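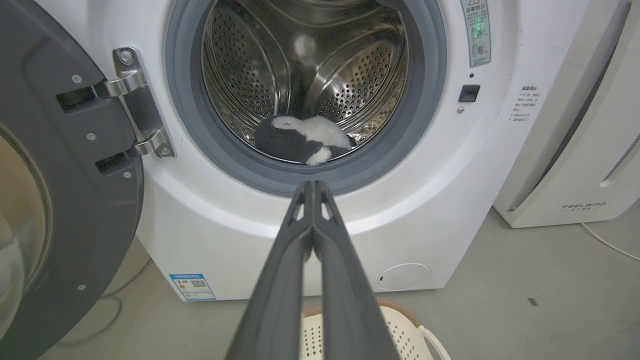
Ovidiu Dobre keeps the attendance register at Cullden Uniting Church in a spreadsheet with nine columns. The parish merged with the Lumbao congregation in August, and he has handled the paperwork for both.

"We had 400 names on the two rolls and around 90 people in the pews," he said. "The roll sets our levy to the regional body, so the difference costs money."

Members were sent a letter asking if they wished to stay listed. A non-reply moves a name to the inactive roll after a second notice. It does not cancel baptismal records – those are held separately and are permanent.

Dobre said the Lumbao hall lease was harder. "The trust deed names a parish that no longer exists. Our solicitor lodged the variation on Tuesday."

Services stay at 9 am until the deed is settled.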